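Standards Corner
27/11/2023

Another checklist, and what I would keep of it

The Promden working group has sent around its draft of good practice for hand-held gripper work, and the members' comment period is open. It has 32 clauses. I have read all of them twice, the second time with a pencil, and I am less impressed than the cover letter hoped I would be.

My complaint is an old one. A rule is worth having if somebody can walk up to a table and tell whether it is being followed. By that measure a good part of the draft fails. "Operators shall maintain awareness of the workspace" is a wish. So is "lighting shall be suitable for the task." Suitable according to whom, and measured where? Ramil Layug, who wrote most of the section on recording, told me on the phone that the wording was left open so small shops wouldn't be shut out. I see the point. I also think a small shop would rather be told a number than be left to argue with an auditor about an adjective.

The sections on tables and cables are better, and I suspect they were written by people who have had to put up with both. The draft asks for a matte, mid-tone work surface wherever a wide-angle camera rides on the tool. White tabletops are everywhere, they are cheap, and they look clean in a brochure. Under strong light they also go to pure white in the picture, and whatever is lying on that part of the table has to fight for its outline. Thin black leads on white do show up well, I'll grant that, right up to the place where they go over the rim and you lose them. 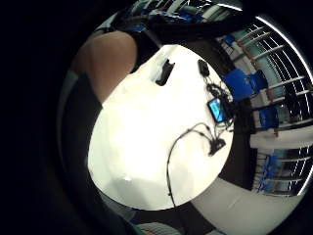

Clause by clause

Clause 4, work surface. Keep it, but say what "mid-tone" means. Altness already has a gray card in its shop manual and checks the table against it at the start of a shift. It takes a minute. Copy that.

Clause 7, cables. The draft says leads should be "managed." A tangle at the edge of a white table with one long lead arcing across the middle and dropping over the side has been managed by somebody, I suppose. I would write it like this: no lead crosses the working area unless it is the object being handled, and any lead that leaves the table is fixed at the rim. Two conditions, and you can check both from the doorway.

Clause 11, hands. The text says the operator's free hand should stay out of view "where practicable." Take out the last two words or take out the clause. A hand near the lens can hide a good piece of the table, and a dark sleeve will do the same. If the task needs the second hand, then say so in the task sheet and let it in.

Clause 12, lit screens. A small display glowing on the table is a light source and ought to be treated as one. The draft puts it under "miscellaneous items," next to coffee cups. Move it.

Clause 19, background. Here the group wants chairs, shelving and windows cleared or screened. I don't believe anyone will do it. Rooms have chairs in them. Strong colors behind the table are a fair thing to note in the session log, and I would stop there.

Clause 26, sign-off. Every session gets a form with 49 fields. Eustaquio Medrano at Stakus tried it for a week and sent me the results, which were forms filled in at the end of the day from memory, all in the same pen. He has since gone back to a half-page sheet of his own. I would put his sheet in the annex and drop the form.

What bothers me more is the claim in the introduction that the draft "has been shown to reduce rejected sessions." The evidence is one trial at Tekin, with 224 sessions, no comparison group, and a new lighting setup put in halfway through. That may be a perfectly good lighting setup. It tells us very little about the clauses. I have asked for the session logs and been told they are being tidied, a word I never like to hear used about data.

Comments go to the working group by mail or through the members' page, with the clause number in the subject line. Please send actual wording if you can. "Needs work" is what got us the first version.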